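Karkurer: Teaching a Simulated Arm to Clear the Hob
Student project report, spring term, Zorniden robotics module
2024-05-26

1. What we set out to do

Our February proposal promised a robot that would make coffee. The version we are handing in deals with a frying pan. Between the two lies most of this report.

The task we settled on has two parts. The arm picks up the pan by its handle and puts it down again without hitting anything, then does the same with a moka pot, which has to end up on the hot plate. We named the system Karkurer and built it in the Sugiyama kitchen scene, which came with our course materials and saved us from modelling our own cupboards.

2. Setting up

We left the cupboards and drawers alone and worked only on the counter. The hot plate goes in the middle and the moka pot in front of it. The pan starts on a dark block to the left, which raises it enough for the gripper to get in without scraping the worktop. Our first layout had no block, and we lost most of a week finding out why we wanted one.

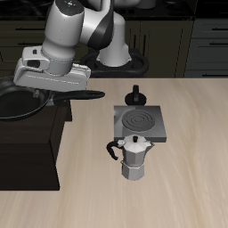

Figure 1. Gripper over the near rim of the pan, moka pot in front of the hot plate.

The arm is driven by Skillel, a small planner written by an earlier year and handed down with very few comments. It takes a target pose and a list of things to avoid. We spent some time wondering why it ignored the list, and then found that the list had to be switched on in a separate file.

3. Picking up the pan

A frying pan is an awkward thing to lift from one side. The weight is all in the bowl, so a grip far out on the handle makes the pan swing down as soon as it leaves the block. We tried 7 grip points along the handle and kept the one nearest the bowl. It still tilts, but the planner can cope with a tilt if it knows one is coming.
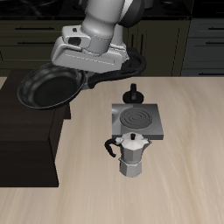
Figure 2. Pan in the air, gripped near where the bowl meets the handle.

We ran 1479 attempts in all, most of them overnight on the lab machines. Early on, the usual failure was the gripper closing politely on thin air. Later it was the handle catching the moka pot on the way round - a better class of failure, and one that we mentioned in our progress talk as though we had planned it.

4. The moka pot

This part is not finished. Of the 116 attempts we made with the final settings, only 5 ended with the pot upright on the plate. The body has flat faces and a narrow waist, and our gripper code likes neither. Going for the handle works better, though the pot then turns in the grip and comes down facing wherever it pleases.

5. What we would change

We would write the scoring script first. Ours arrived late, and until then "success" meant that whoever was watching felt fairly good about it. We would also start with the moka pot while everyone still had some patience, and keep notes on which settings file went with which overnight run. Two of our best nights cannot be repeated for that reason.

The settings we trust are in the project folder, along with several that we don't. The names should make it clear which are which.

Contact: Karkurer project group, Zorniden robotics module | © 2024 | Back to top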